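I've been using the Darngate docket tracker since November, and I keep getting asked whether it's worth the money, so let me try to answer properly (with apologies to anyone who wanted the short version!). It follows federal and state court filings and sends you a note when something moves in a case you care about. I write a small newsletter on public corruption cases, and for me that used to mean a lot of refreshing court websites before breakfast.

Setup was a pleasure. I typed in the case numbers, picked how often I wanted to hear from it, and went to make coffee. By the time I sat down again it had pulled 251 filings into one tidy list, with the motions, the orders and the sealed entries each marked in their own way.

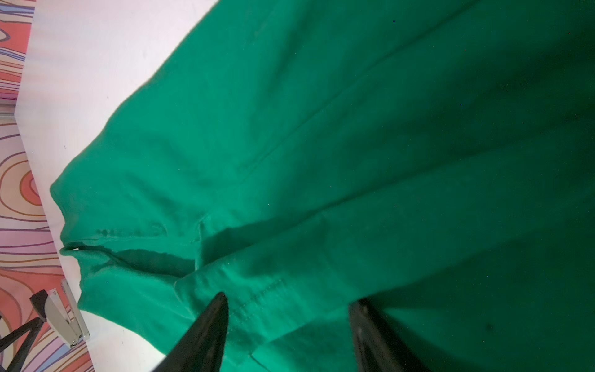

Lucyna Walczak wrote in to say that her alerts on sealed entries came a full day late, and that she only learned of a motion to dismiss because a colleague mentioned it over lunch. Mine have mostly been quicker than that, though I did have one slow morning during a sentencing, and I grumbled all the way through it.

The search is the part I love. You can look for a prosecutor's name across every case on your list, and it finds footnotes too, even in those awful crooked scans that some clerks still upload. I used to pay for Prositz, a perfectly decent service, but its search never got past the title of a document and I wasted whole evenings opening the wrong ones. 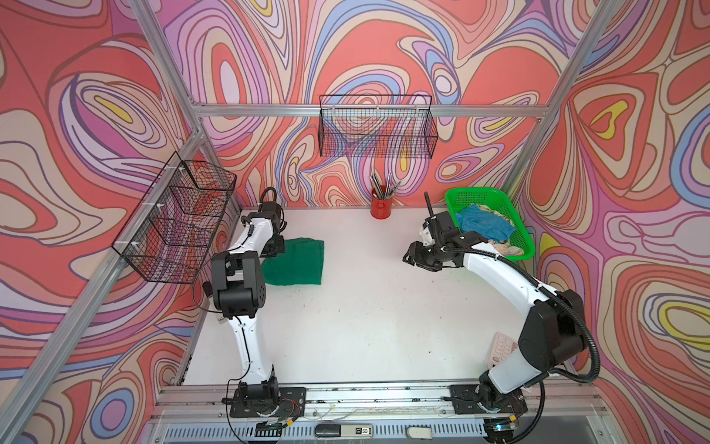 ## Price and the small complaints

The yearly plan is $299 and covers 25 cases, plenty for one person with a day job. Sharing is stingy, I'm afraid: only 2 people can use an account, and the second can't add notes. I'd also like a way to print a whole case history without the sidebar coming along for the ride. I've written to them and had a very kind reply, with no date in it.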